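Grandley reissues Ketau's second album from original tapes

Grandley will reissue the second album by the electronic duo Ketau in December, using a new transfer from the original multitrack tapes. The record, first released in 2000, has been out of print on vinyl since its initial pressing and has only been sold as a download made from the CD master.

The label said on Thursday that the new edition will come out as a double LP, a single CD and a high-resolution download. The running order is unchanged. Two tracks left off the first release for reasons of length have been added at the end of side four and are marked on the sleeve as additional material.

The transfer was carried out at Eltum, a studio that specialises in older tape and disk formats. The reels were baked at a low temperature before playback to firm up the binder, then played once each into the converters. According to the label, 109 separate tape and disk items were logged, covering the album sessions, rehearsals and a short run of live dates in the same year.

Most of the sequencing data was held on hard disks and removable cartridges, not on tape. The duo had programmed drum parts and several bass lines on a desktop computer and printed only some of them to multitrack before mixing. Where the printed version was damaged, Eltum recovered the sequence files and replayed them through the same model of synthesiser used at the time.

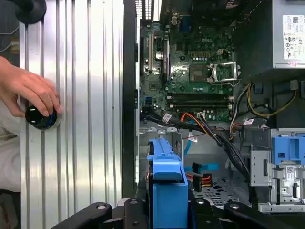
Three tracks needed this treatment. In each case the restored part was aligned by hand against the surviving stereo mix, which served as the reference for level and timing. The notes supplied with the reissue list the affected passages by track and bar number, so that listeners can tell which parts are original recordings and which were rebuilt.

The mastering is quieter than that of the CD. The earlier disc was heavily limited, in line with common practice at the time, and the duo had complained about it in interviews soon after release. The new cut restores the dynamic range of the mix tapes and makes only small corrections to the low end, mainly on the opening track, where the kick drum and bass synthesiser overlap.

The best-known song on the record, "Fan", appears in its full album form. The shorter radio edit, which was assembled from a separate mix, will be offered as a download only. No new remixes have been commissioned.

The vinyl edition will be cut at 45 rpm and packed in a gatefold sleeve with the original artwork, rescanned from the printed proofs. Grandley has not said how many copies will be pressed. Orders open on the label's website at 10 am on the day of release, and shops will receive stock the same morning. The label added that the live recordings found during the transfer are still being assessed and that no decision has been made on whether to release them.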